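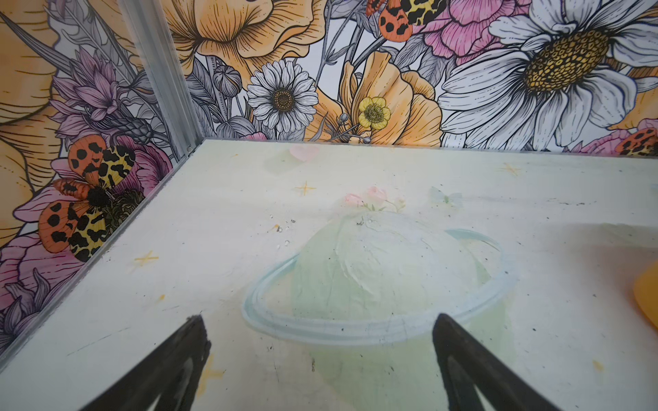 What does a club night look like? Two students drive the arm, two watch, and then everybody swaps.

(Say hi, thank Estrella for the slot!) I'm Eirini, I help run the robot club at Nostwood, and we've got 13 students this term, which is a lot of elbows for one bench.

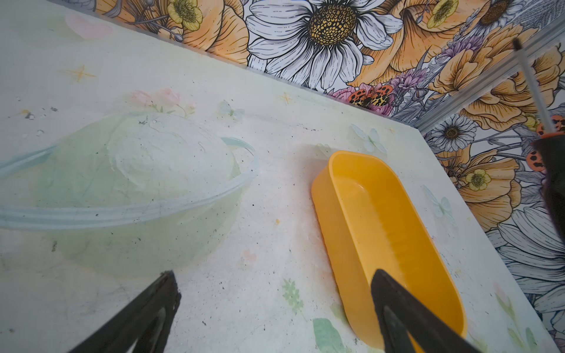
Last changed: Wednesday, July 31, 2024

Okay, the yellow container. I love this task because it looks so easy. Slow down here and let people look at the angle, then ask where they'd put the fingers (wait for hands, don't jump in like I did in rehearsal).

Ghassan's tip for the students: line up first, close second. Mention Muli, our scoring sheet, but skip the math.
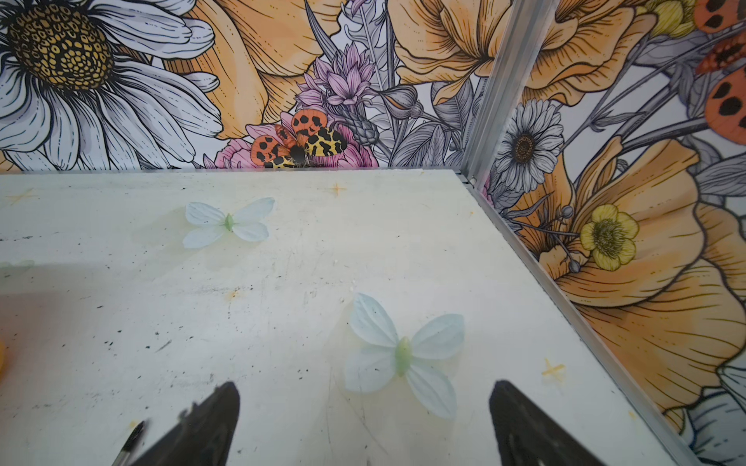 *Two butterflies, both resting on the table*

Thin wings, green bodies, and the kids always want to start with these! Tell the story about Stelios and his first try, then hand over to Athina for the code part.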